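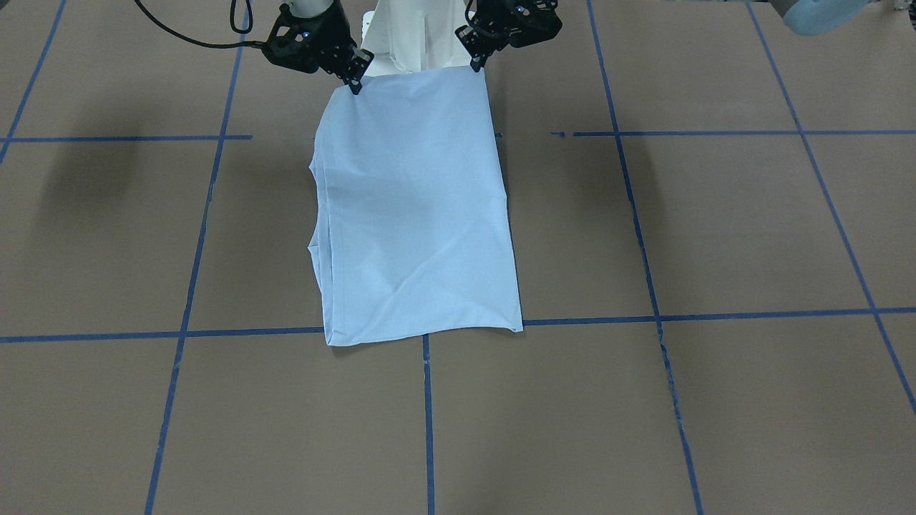
*Page last changed: 29 Mar 2010*

## Towel fee back on the table at Plondau pool

The operator of the Plondau public pool says a new two-dollar towel charge will pay for itself by December. The numbers it has put out so far don't show how.

Liapis, the company that has run the building for the town since the last contract round, told the council this week that it spends too much washing and replacing towels. Under its plan, swimmers who don't bring their own would pay $2 each visit. Season pass holders, who now get a towel with their locker key, would pay the same as everyone else.

The company's four-page handout says 1,000 towels went missing over the past year, out of a stock of 2,000. That would mean half the towels in the building walked out the door. Asked how the count was done, a Liapis manager said it was based on "purchase records and a shelf check." He could not say when the shelf check took place, or whether towels thrown out for holes and stains were taken off the total first.

That matters, as the laundry firm Stekska, which picks up from the pool twice a week, sends worn pieces back in a separate bag marked for the trash. If those are being counted as stolen, the problem is a good deal smaller than the handout makes it look.

Vanderleia Moura, who has swum at Plondau most mornings for years and speaks for the early lap group, isn't buying it.

"They lost the kickboards too, and I don't see a kickboard fee," she said. "I've asked for the count sheets. I got a brochure."

Moura also questioned a survey that Liapis says shows strong support for the charge. According to the handout, 87 people answered. The question they were given was whether they would "support a small fee to keep fresh, clean towels available." The other choice was "no fresh towels." The survey form did not mention the price, or that pass holders would be included.

The manager said the wording was "standard for the industry" and that the company stands by the result.

Liapis points to Jukholm, where it says a similar fee at the town baths cut losses sharply in the first season. The handout gives no before-and-after figures for Jukholm. A clerk at the baths there said the fee was real but that the old towels had been swapped for smaller ones the same month — a change that also cut the laundry bill — and that she didn't know which of the two had saved the money.

There is also the matter of who keeps the income. The current contract lets the operator hold on to "incidental charges" at the front desk. The town's lawyer has been asked whether a towel counts as incidental. Until she answers, it isn't clear that any of the fee would reach the town, which pays for repairs to the roof and the boiler.

The council put off a vote and asked Liapis for its purchase records. The company said it would send a summary.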